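4.2 The kitchen floor and the refrigerator as one system

It is customary in studies of domestic order to treat the refrigerator as a cupboard that happens to be cold. Our participants did not. In the Kwok household, the last of the 30 homes in the sample, the appliance was discussed in the same breath as the floor in front of it, and usually in the same tone of voice. "One empties into the other," as the elder daughter put it, and we have not improved on her formulation.

Two habits of shelving were common across the sample. The first we call zoning, in which a shelf is given over to one class of thing: jars with jars, greens with greens. The second we call wedging, in which an item goes wherever its dimensions permit. Most households reported the first and practiced both. Danladi and Pal found the same gap between report and practice in pantries, though pantries have doors that close on the evidence and no light that comes on when they open.

The Kwok refrigerator shows the two habits living together in reasonable peace (Figure 3). Jars have a stretch of shelf to themselves, toward the right, and vegetables have settled at the lowest level. The top compartment is another country. Packages and bags are crowded across its full width, and when asked what was at the back, both adults named things they had bought for a holiday meal the previous November. Neither offered to check.
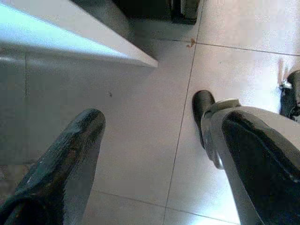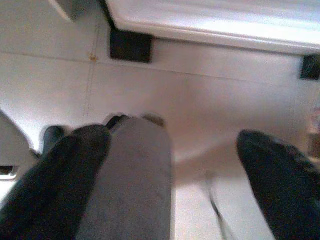
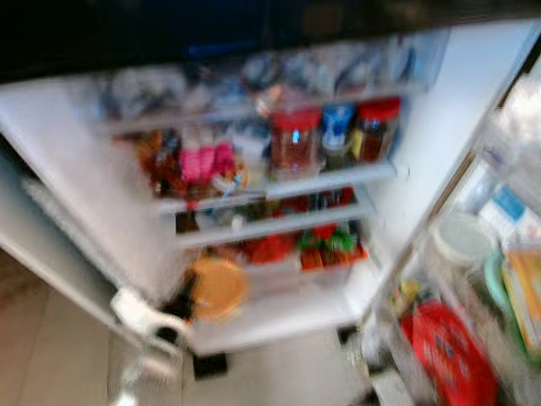

Figure 3. Kwok household. First: pale floor tiles, with a small orange-brown smear near a crossing of the grout lines. Second: a pale surface with faint seams and a tiny orange-brown speck where they meet. Third: the open refrigerator, with jars toward the right and vegetables at the lowest level.

The floor deserves equal time. Light tile is sold on its brightness, and it delivers, chiefly by illuminating whatever has landed on it. Marks of the kind in the first part of Figure 3 were mentioned in nearly every interview, and always as a recent development. We coded such remarks as "provisional dirt": dirt the speaker intends to deal with and would like credit for in advance. Grout lines got their own complaints. They divide a floor into units, and several participants confessed to cleaning by the unit - one square attended to, its neighbor left for a more energetic person.

Provisional dirt has a counterpart on the shelves, where we coded "provisional food." A jar is seldom thrown out while any of its contents remain, however improbable their future. Nwosu argues that jars last because their lids suggest a decision has already been made. Our interviews support a duller reading, in which a jar survives because it stands upright and asks for very little room. Bags, which slump, were blamed for most shelf disputes and were defended only by the person who had put them there.

We had expected tidy shelves to go with tidy floors. The diaries gave us little to work with on this point, as three households stopped keeping them in the second week and one used the remaining pages for shopping lists. The lists, it must be said, were excellent, and we return to them in Section 5.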